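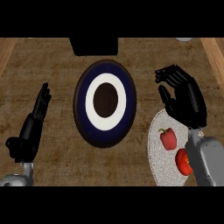
Fig. 1. Brown wood surface with lighter strips on either side (computer rendering).

Print this page | E-mail this page

Wood Finishing, Unit 6: Reading Grain Before You Finish
Posted in June by the course instructor, Probert Workshop School

These notes cover the material from the second evening. Bring them with you next time, along with the test boards you cut in Unit 5.

Color and figure

Grain means the direction the wood fibers run. Figure means the pattern you see on the face of the board. Students mix these up, and so do some finish cans. A board can have straight grain and still show a lot of figure, as quartered oak does.

Blotching is a finishing problem. It happens when parts of the surface take in more stain than the parts next to them. Pine, cherry, birch and soft maple are the usual ones. Walnut and ash rarely give trouble.

Testing for blotch

Sand the board to 150 grit and wipe off the dust. Wet the whole face with mineral spirits and look at it from a low angle under one lamp. Uneven dark areas show where the fibers are likely to drink more stain. Let the board dry fully before going on.

If the test looks bad you have two choices. Use a thin washcoat of shellac before the stain, or skip the stain and use a tinted topcoat. Gel stain also helps because it sits nearer the surface.

End grain

End grain goes darker than face grain with nearly every stain. Sand it one grit finer than the faces. On the Tinska side table, which we start in Unit 8, the ends of the top are fully exposed, so practice this on scrap first.

Edge strips

A lighter strip along the edge of a darker top looks good, but stain will creep across the joint. Finish the strips before glue-up if you can. Otherwise seal them with shellac and tape the line - press the tape down with a fingernail.

Homework

Make 2 test boards from the same plank, one with a washcoat and one without. Write the steps on the back in pencil. Read the section on dyes in the course binder, page 169.

Comments

sisto_shop: Does the washcoat need sanding before the stain goes on?

Instructor: Yes, lightly, with 320. Stop as soon as it feels smooth.

maple2: My birch board came out spotty even with the washcoat. I think I thinned it too much.

backporch: Are we allowed to use water-based stain for the homework?

Instructor: Fine, but raise the grain first with a damp rag and knock it back when dry.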